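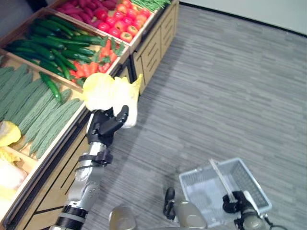
Lorne Bélanger says a pretend vegetable stand should be sorted by color and that anything else is just a pile, and I've been chewing on that all through May.

How do you arrange play vegetables in a sloped wooden stand?
Posted by Domingo Rivadeneira

Hello all! We have one of those light wood displays with the angled bins, and I'd love it to feel like a proper little market (I grew up behind one, so I'm probably fussier than I need to be). My trouble is neighbors. Do bitter melons go beside cucumbers, or does all that green run together? The sweet potatoes and tomatoes share a tray at the moment, and the tomatoes wander. I'm also never sure whether long things like green beans should lie straight along the bin or across it. Any advice is welcome, even the strict kind.

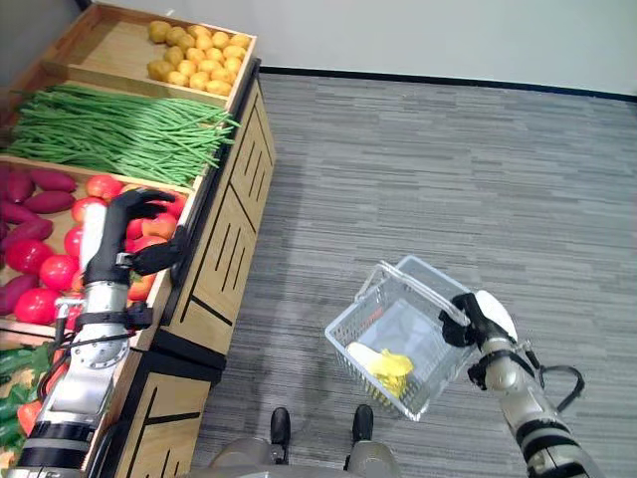
Eylül Uçar

Oh, I do love a question like this! I'd go by shape before color. Round things roll, so give the tomatoes a divider, even a strip of cardboard, and keep them in a shallow heap. Long things look best lying the same way, beans especially, and if the tips hang over the lip a little I think that's rather charming. Carrots with leafy tops can go next to anything green and they'll still stand out. As for the melons, they're paler and bumpier than cucumbers, so I wouldn't worry about those two side by side. 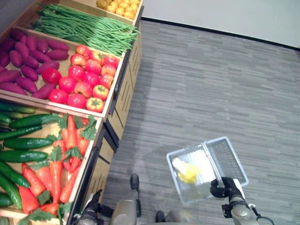
Potatoes and beans up top, carrots and cucumbers down low.

Necati Çetinkaya

Put the cabbage at the end. It's big and it hides things. Otherwise leave it alone, the kids will mix it all up by 2 anyway.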